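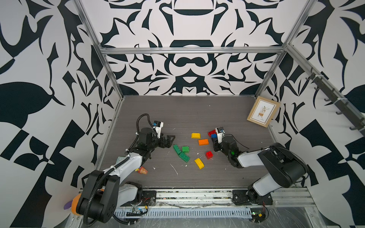 Bricks out on the dark wood-grain board, patterned walls round three sides.

About us

Kerik is a small toy brick library and sorting workshop in Rillden. We lend bricks, clean bricks, sort bricks, and put the odd ones back where they belong. Started by Gertraud Pfister with 2 crates from her own attic and a borrowed key to the old Ortner shop. Still in the same shop, more crates.

What we do

Families and schools borrow a box, build, bring it back. Boxes come home muddled - always - so the rest of the week is sorting. Colour first, then shape. Plain rectangular ones are quick. Curved and sloped pieces take longer, they go in their own trays by the window. Last stocktake, before we shut in December, came to 2,657 loose pieces on the shelves and another 1,316 out on loan. Some of those are probably under sofas.

We like bright colours and we like a plain dark surface to tip them out on. Yellow and orange show up a treat. Try it at home on a tray, much easier than carpet.

Who we are

Gertraud runs the loans desk and the diary. Romain Gilbert does washing and drying (lukewarm water, drop of washing up liquid, old towels, no tumble dryer please). Bernice Sulemana goes out to the schools and knows which class had the wheels. Ferdinand Steiner built the shelving and is in most mornings, ask him about storage.

Borrowing

Boxes go out for a fortnight. Small box or big box, the big one needs two hands and a car really. No need to sort before you return, but please check for crumbs, stickers and modeling clay. Lost a few? Tell us, we wont be cross.

Giving us bricks

Yes please. Any colour, any make, chewed ones too unless they are badly chewed. Instructions welcome even if pages are missing. We cant take electric train track at the moment, no room. Leave bags at the side door on Grirnow Lane when we're open, not overnight - teh rain gets in.

Opening times are on the front door and change in the school holidays.

Page last updated 15/08/2020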